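Left gripper lets the bin liner slide when it picks up a wastebasket — pads, force or calibration?
Posted in: Service robots > Two-arm setups

Jae-in Baek
Hi all! First post after months of reading. I look after a two-arm robot that does litter pickup in a room set up like an apartment. The left arm takes the wastebasket by the rim and holds it, the right arm picks things up off the floor and drops them in. When it all lines up it is a joy to watch and I have wasted whole lunch breaks on it.

My trouble is on the left side. The baskets are the small round kind with a thin light blue liner folded over the rim. Since Thursday the left gripper closes fine and reports a good grip, but the liner creeps under the fingers, the basket rolls forward a little, and by the time the right arm comes over with something the opening isn't where the planner thinks it is. So it drops a tissue on the floor, sees a tissue on the floor, and goes back for it.

What I've done so far:
Restarted both arm controllers (no change).
Swapped to a new liner from the same roll (no change).
Turned grip force up from 4 to 5 on the left side. Better for a morning, then the same again.
Ran the right gripper through its open/close check. Passed.

I have not touched the finger pads or redone the left wrist zero. The cell at Skeltgate has never had its pads changed as far as I can tell from the log, and the left counter says 2242 closes. Is that a lot? The manual has a page on cleaning but says zero about wear. I'd love to hear from anybody who runs rim grips all day.

Eun-seong Baek
(No relation, as far as I know! Hello from another Baek!)

Oh, I love this problem. We run nearly the same job at Donddale and I spent most of January on it, so let me save you some of that.

Start with the pads. With a bare rim you can get away with tired pads for ages, but a liner is slippery and it puts a loose layer between the rubber and the rim. The fingers hold the bag, the bag holds nothing, and the force reading looks perfect the whole time. I check ours every 500 closes on any arm that does rim grips. At 2242 I'd be looking today.

Power the arm down at the cell switch, wait for the brake click, then open the fingers by hand. Wipe the pads with a barely damp cloth and let them dry. Run a fingernail across each one. You want to feel the ribs all the way to the tip. If the ribs fade out toward the tip, change the pads on both fingers, even if one looks fine, or you'll get a pull to one side that will drive you up the wall. Snug the screws evenly, a bit on one and then a bit on the other.

While you're in there, wiggle each fingertip sideways. A tiny bit of give is normal. If it clicks, the linkage pin is worn and new pads won't cure it.

Then put your force back to 4! I know it's tempting to leave it up, but squeezing harder on a worn pad just polishes it.

After that, redo the left wrist zero, because you've changed the pad thickness and the fingers now meet in a slightly different spot. Put the arm in its park pose, run the zero from the service menu, and let it finish without leaning on the table (ask me how I know).

Then test in two stages. I do the rim grip with the basket down first, with litter spread out, and move on to the lifted hold once I like the look of the grip. The lift is where creep shows up, so give it something in the basket to hold — an empty one will flatter you.

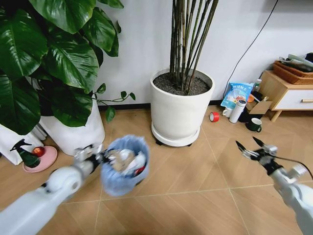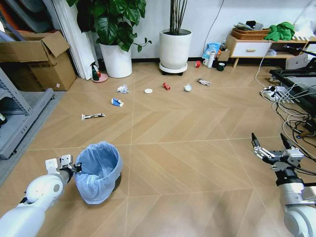 First picture: left arm holding the basket up, right gripper open. Second picture: basket on the floor, left gripper at the rim, litter still out.

For the lifted hold I put a strip of tape on the rim right beside the finger and another on the liner, lined up with each other. Start the hold, go make a coffee, come back. If the two strips have parted company, the liner is creeping. If they're still together but the basket has tipped, your pads are fine and you should be looking at the wrist.

One last thing on liners. Leave enough hanging over the outside that the finger closes on a smooth stretch of bag. Bunched folds under a pad act like little rollers. We pull ours down snug at the grip spot and let the rest hang however it likes.

Write back and tell us what the pads looked like, I'm dying to know!

zudum_fan
had this too. I just put a rubber band around the basket under the rim to keep the bag tight and it went away. never changed anything else

Cheon Workshop
The rubber band does help, but keep it well below where the fingers close or the gripper will catch it on release. We lost a morning to that.

I'd add one check to Eun-seong's very good list: look at the cable where it leaves the left wrist. If it's tied too close, it tugs as the arm comes up and you get a slow roll that looks just like pad slip. Move the arm through the full lift by hand with the power off and watch the cable the whole way. There should be slack at every point. We retied ours one clip farther back and gained a lovely clean lift out of it.

Also, write the counter reading on a bit of tape inside the cell door when you change pads. The log is fine until somebody resets it.

Jae-in Baek
Thank you all so much! Pads were smooth as glass at the tips, both of them. No click in the linkage. New ones are on, force is back at 4, wrist zero done, and the tape strips stayed together through the whole hold. I'll check the cable tie next — it does look a bit short now that I know to look at it.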